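December, bench notebook, sorting cell, equipment plan

Started 8:40. Goal for the morning is to get the purchase list for next year into a shape I can send upstairs. The old list is in the back of this notebook and half of it is out of date, so I am redoing it from scratch and crossing out the old pages.

What we have now: one arm, one gripper, one fixed camera, one table with the grid mat. The control PC is the one we inherited from the Lallham line when it closed. It still boots. The fan is loud and the second network port is dead, so the camera and the arm share a switch. That has been fine at the current frame rate. It will not be fine with a second camera.

What we asked for last year and did not get: second arm, wrist camera, vacuum tool. What we did not ask for and should have: spare fingers, cable guides, a decent lamp.

Quotes in hand

Zotau: soft fingertip set, two pairs, plus mounting plate. 2,846 for the lot, shipping included, tax not. Lead time 30 working days from the signed order. The quote lapses at the end of January. I called to ask whether they would split it and sell one pair without the plate. They will, but the plate is most of the price, so there's no point in splitting unless we machine the plate here. Drawing is in the shared folder under fingers/plate. Liudmyla thinks the shop can do it in an afternoon if the aluminum is already on the shelf. Need to check the shelf.

Gistden: vacuum tool with small compressor. No firm price yet. They want to see sample items first, so I owe them a box of bags. They asked for at least two puffed ones and two flat ones. The compressor needs its own outlet on that wall and there isn't one. Facilities said 300 for the outlet, which goes on our budget, not theirs. Add it to the list as its own line so it doesn't get lost the way the fume hood outlet did.

Ndlovu: light panel, dimmable, with a clamp arm. 200 each. I want two. One on each side of the table should take down the shine we get off tape and glossy bags. I tried a desk lamp with tracing paper over it last month and it helped, but the clamp slid down twice and I gave up on it.

Consumables, not really equipment but somebody has to pay for them: cartons, label stickers, clear tape, snack bags. We go through bags faster than I planned. Once the top seal gives, the bag is flat and it behaves like a different object, so it can't go back in the test set. Proposal: buy bags by the case, once a quarter, and stop going to the corner store with petty cash. Receipts for petty cash are in the envelope taped inside the cabinet door. Two are missing.

Second arm

I went back and forth on this most of the morning. For: we could fill both cartons at the same time, and we would have a spare if the first one goes down. Against: it needs a bigger table, a second controller and a new safety review, and the person doing all of that is me. We also don't have the throughput problem that a second arm solves. Our problem is grip on odd packaging and the time it takes to reset the table between runs. Fingers and lamps go at that directly. I am leaving the second arm off the main list and putting it on the "later" page.

Wrist camera stays on the list, below the lamps. It depends on the PC. If we replace the PC we may as well do both in one order. No quote yet for the PC. Ask IT what they are standardizing on before I waste a day comparing specs.

Draft order of priority:

1. Ndlovu light panels, two
2. Zotau fingertips (with plate, unless the shop says yes)
3. Outlet on the back wall
4. Gistden vacuum tool, after the sample test
5. PC and wrist camera together
6. Bags by the case, separate line, quarterly

11:15. Walked over to the cell to check the table size against the Gistden drawing. Their hose bracket sticks out behind the work area and we have the wall right there behind the cartons. Might fit if the table comes forward a hand's width. Will measure with the tape after lunch, I left it in the other building.

Setup at the table, chips carton on the left, biscuit carton on the right, duck and foam blocks mixed in with the packages:
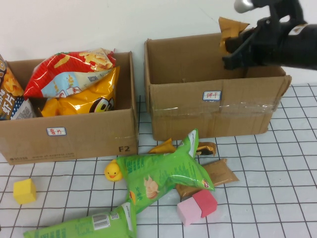 Uliana Palamarchuk read the draft over lunch and wrote back that the order is wrong in one place. She would put the outlet first, ahead of the lamps, on the grounds that facilities takes longer than any vendor and the request can go in before we pick a vacuum tool. She also asked why the fingertips are being bought before the sample test. If the vacuum tool handles the bags well, we may only need one pair of soft fingers for the blocks and other small stuff, and then the home-made plate starts to look sensible.

Fair on the outlet. Moved it to line 1. The request form is short, I will send it today.

On the fingertips I am less sure. The Zotau quote runs out at the end of January, and I don't know when Gistden will get to our samples. Wrote to Zotau asking for an extension to the end of February. If they say no, I would still buy, because we need something better than the current fingers for the small items either way.

2:30. Shelf checked. There is aluminum but it is the thin sheet. Too thin for the plate. Asked Liudmyla whether the shop has an offcut. Waiting.

Measured the table. It can come forward. The camera will then be looking at a slightly different spot, so the calibration has to be redone, half a day. Put that in the plan as labor, no cost.

To do:

Outlet request form, today
Sample box for Gistden: two puffed, two flat, plus one of the flat brown packages if there is a spare
Ask IT about the PC
Find the two missing receipts
Ask Ndlovu if the clamp fits a table edge as thick as ours
Copy the "later" page into the shared folder so the second arm question doesn't have to be argued all over again in the spring

4:50. Outlet form sent. Ndlovu says the clamp fits. Nothing back from Zotau yet.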